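Start | Doku | Downloads | Changelog | Kontakt

# Oltero: Messdaten zur Namensauflösung in kleinen Netzen

Zuletzt aktualisiert: 22. August 2022

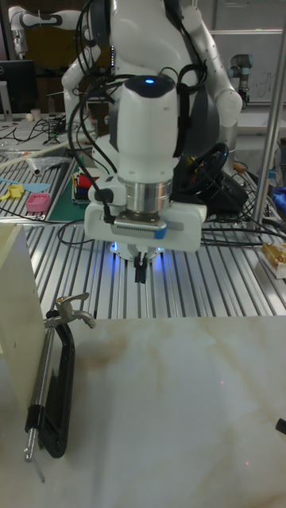 Oltero sammelt DNS-Antwortzeiten aus kleinen lokalen Netzen, also genau dort, wo sonst kaum jemand misst. Zu großen Resolvern gibt es Auswertungen ohne Ende, aber was passiert eigentlich zwischen dem Laptop und dem kleinen Forwarder im Schaltschrank? Da steckt erstaunlich viel drin, und wir freuen uns über alle, die mit hineinschauen!

## Inhalt

Version 2 enthält 1403 Messreihen. Davon sind 1255 vollständig, die übrigen haben Lücken und tragen in der Spalte `status` den Wert `partial`. Bitte nicht einfach wegwerfen, gerade die Lücken sind spannend (Timeouts direkt nach einem Neustart des Forwarders zum Beispiel).

Jede Messreihe besteht aus 40 Anfragen im Abstand von 10 Sekunden. Gefragt wird abwechselnd nach A- und AAAA-Einträgen, immer über UDP. Kommt eine Antwort mit gesetztem TC-Bit zurück, wird über TCP wiederholt und beides protokolliert.

## Dateien

- `reihen.csv`: eine Zeile pro Messreihe
- `anfragen.csv`: eine Zeile pro Anfrage, verknüpft über `reihe_id`
- `netze.json`: Angaben zu Topologie und Forwarder, anonymisiert
- `tools/`: Skripte zum Einlesen und Prüfen

## Wichtige Spalten

- `rtt_ms`: Zeit vom Absenden bis zur Antwort in Millisekunden, leer bei Timeout
- `cache`: `hit`, `miss` oder `unknown`. Die Einordnung stammt aus dem Log des Forwarders. Wo es kein Log gab, steht `unknown`, geraten haben wir nicht.
- `ttl_rest`: verbleibende TTL in der Antwort
- `rcode`: numerisch, wie im Paket

## Loslegen

Python ab 3.8 genügt, weitere Pakete braucht es nicht:

 python tools/pruefen.py reihen.csv anfragen.csv

Wer Grafiken möchte, nimmt zusätzlich `tools/verlauf.py`. Schon die erste Kurve mit einem sauberen Cache-Effekt macht richtig Laune: oben der Ausreißer bei der ersten Anfrage, danach fast eine gerade Linie.

## Bekannte Probleme

In den Reihen aus dem Netz Darnham ging die Uhr bis Februar nach. Die Laufzeiten stimmen, die absoluten Zeitstempel nicht. Wer Tagesgänge auswertet, filtert am besten mit `--ohne-darnham`.

Der Forwarder Bririer kürzt in älteren Versionen TTL-Werte. Betroffene Zeilen sind mit `ttl_flag = 1` markiert.

IPv6-only-Netze fehlen bisher komplett. Wer eines betreibt und mitmessen mag: sehr, sehr gern!

## Mitmachen

Der Messclient heißt Reddy und liegt in einem eigenen Repository. Er läuft auch auf schwacher Hardware problemlos nebenher. Neue Reihen bitte als Pull Request gegen `eingang/`, vorher einmal `pruefen.py` laufen lassen. Hostnamen und öffentliche Adressen entfernt der Client beim Export, ein eigener Blick darauf schadet trotzdem nicht.

## Lizenz

Daten: CC BY 4.0. Skripte: MIT.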